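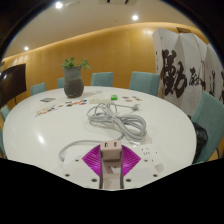
The pink adapter between the pads, seen by the gripper's own camera.

I promised two posts ago that I would write down how I take care of our hand-held gripper. Several of you asked again in June, so I have finally made the time for it. This is the text I wanted to have when Gyu-bin Yoon handed me the tool and a small bag of screws and wished me good luck.

We use the gripper by hand, in normal rooms, with normal things. The person holds it, closes the fingers on an object, moves the object, opens the fingers, and the camera on top records everything. Later Xuelian Shi trains the policy for the arm at Janitz from these recordings. So the tool has no motors that can break, and for a long time I believed that it needed no care. I was wrong about that. Every bit of play in the fingers goes into the recordings, and then the arm learns it too.

The pads

The fingers have magenta pads with ridges on the inner side. The ridges are what I look at first. Dust collects between them, and small fibers from bags and chairs, and then a smooth thing like a power adapter begins to turn a little when you lift it. I clean them with a damp cloth, along the grooves and never across, and I let them dry with the fingers open. In the beginning I used alcohol, and Blandine Lecomte told me it made our first pads hard at the tips. I cannot prove it, but I stopped.

We change the pads after 2,000 grasps, also when they look fine. This number comes from Blandine's notebook. Before we had the rule, each of us had another opinion about what a worn pad is, and the left and right side were often not changed together. Please always change both. An old pad against a new one pulls the object to one side, and you will search for the fault in the wrong place, as I did for a whole afternoon at Buckley.

The screws

The pads and fingers sit on white blocks with small dark screws. I tighten them in turns, a little on the left, a little on the right, and then I go back to the first one. If you tighten one side completely, the finger stands at a slight angle and the tips do not meet. My test is simple. I close the gripper on a strip of paper and pull. It should hold with the same force at the tip and near the base.

Do not use thread glue on the pad screws. You will take them out again soon, and the heads are soft. I have destroyed 13 of them up to now (yes, I keep them in a cup). Nithin Ramasamy gave me a better screwdriver as a present, with no comment, and it has helped more than any advice.

The camera

After any work on the fingers I check the view. The lens is very wide, so I want to see the whole table and both pads at the same time, with the fingers coming in from the bottom and standing even on the left and right. If one pad takes more of the picture than the other, either the camera mount has turned or a finger is not straight. I loosen the mount first, then I look again before I touch the fingers.

The glossy white table in the meeting room is a hard place for this check. The ceiling lights make bright spots on it, and the exposure jumps when you come low over one of them. I have now fixed the exposure by hand, before the first take, with the gripper held over the middle of the table. The body of the tool is also very light and nearly disappears against the top. In my opinion this is a good reason for colored pads. You can find the magenta in every recording, even in a bad one.
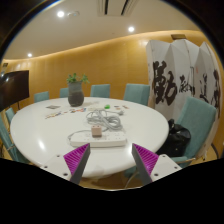
The adapter in the strip and the fingers open.

The adapter is my favorite object for testing after a repair. It is a small block, and it must go straight into the socket, or it does not go in. With a toy or a piece of fruit you can have a crooked finger for a week and not notice it. With the adapter you feel it in the first minute. I do it two times slowly and then some times at normal speed, from the table into the strip and out again. I also look if the cable gets under the fingers, and I like to have a messy coil nearby for exactly this purpose. A clean table is too kind to the tool.

One warning, which I must repeat to new people: the strip is not connected to power while we train plugging and unplugging. The other end of the cable stays on the table or in my pocket. Colette Roussel, who is strict about such things, checks it before me and I check it after her.

What I still do not like

The trigger. The spring is from Clenevura and it is good, but the pin in the handle moves out slowly with use. I push it back with my thumb at every break, and I am aware that this is not a repair. Gyu-bin wants to make the hole smaller, and I want a pin with a head. For the moment we have tape.

The second thing is the storage. The gripper travels in a Cuvivo case with foam that was cut for the old fingers, and the new ones are a little longer, so the tips press on the lid. If you have the same case, cut the foam before you close it the first time. I now put the tool in with the fingers half closed and a folded cloth between the pads. It costs me some seconds, and the tips stay straight – at least they are still straight this month.

I also write a line in the log after each job, even for cleaning: what I touched, which side, and the name of the first recording after it. Xuelian can then see whether a strange result began with me. It happened once that it did, and I was almost glad that we could find it so fast.

Next time I want to write about the trigger again, if the pin with the head arrives. If you use another solution for it, please leave a comment, and tell me also the diameter.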